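How to Close Out a Booking in the Shared Work Hall
Pidirmont Training Center
Last revised 31 Jan 2020

Users of the shared work hall are responsible for returning it in good order at the end of each booking. The steps below apply to day users, visiting classes and outside firms alike. Please allow 10 minutes at the end of your session, in addition to the time needed to put away your own materials.

Before you begin

Confirm your finishing time on the sheet by the door. If another group is booked directly after yours, speak with its leader before moving any shared item. Cleaning supplies are kept in the Tinda cabinet, which is unlocked during opening hours. Do not bring your own solvents or polish into the hall.

Step 1. Sort loose items

Separate what belongs to the hall from what belongs to your group. Cups, tubs and other open containers should be emptied and checked on the inside before they are returned to the shelf. A container without a label may be reused by any group, so please do not write on it in permanent marker. Use the removable tags supplied at the desk.

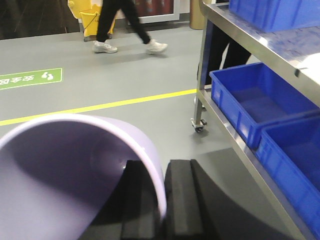 Step 2. Shut down fixed equipment

Moving equipment must be brought to a full stop with its own control and then switched off at the wall. Do not use the emergency stop as an ordinary off switch. Wait until all motion has ended before reaching across a belt, and keep sleeves and lanyards clear.

Wipe belts and rims with a cloth dampened with water only. Warning labels must remain in place and readable. If a label has begun to lift, report it to Leandro Espinoza at the equipment desk and do not attempt to glue it down.
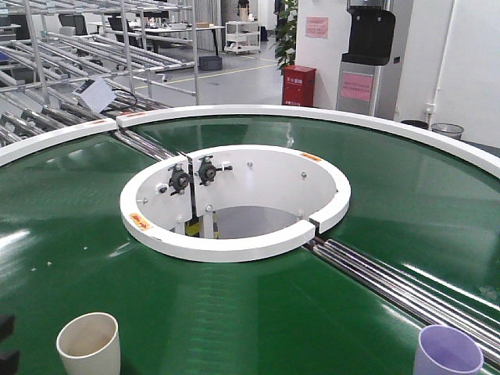 Turntable with green belt surface. Orange warning labels are on the raised white rim.

Step 3. Clean the tables

Remove dust and crumbs with a dry cloth first. Apply a small amount of the general cleaner to a second cloth, never directly to the table. On stainless steel, wipe in the direction of the grain and finish with a dry cloth. Marks that remain after two passes should be noted on the sheet and left for the weekly cleaning. Scouring pads are not permitted on any surface in the hall. 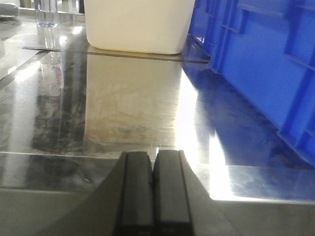 Photo: Florencia Durán / Pidirmont Training Center

Used cloths go in the covered hamper beside the sink. Paper towels go in general waste.

Step 4. Store parts and offcuts

Place reusable pieces in a storage bin by type. Pipe, tubing and similar stock may be kept if the ends are free of sharp burrs. Each group may hold up to five bins between bookings, and each bin must carry a tag with the group name and the date of the next session. Bins left without a tag are cleared at the end of May.

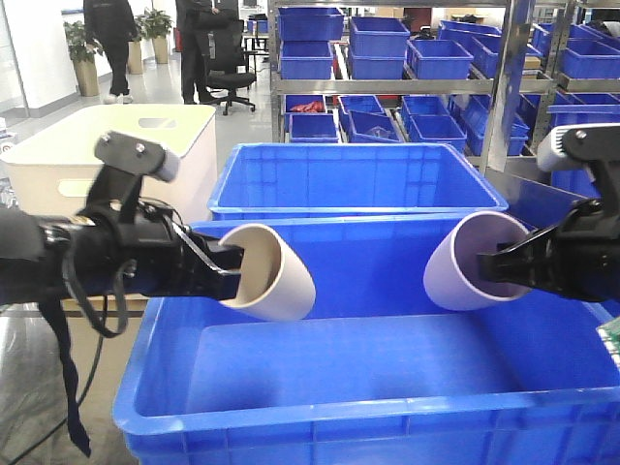 Short sections of pipe and a blue storage bin.

Step 5. Sign out

Initial the sheet, return the key to the front desk and report any damage, however minor. Late sign-outs are charged to the account of the person who made the booking. Questions about charges should be sent to Nahuel Maldonado in the bookings office.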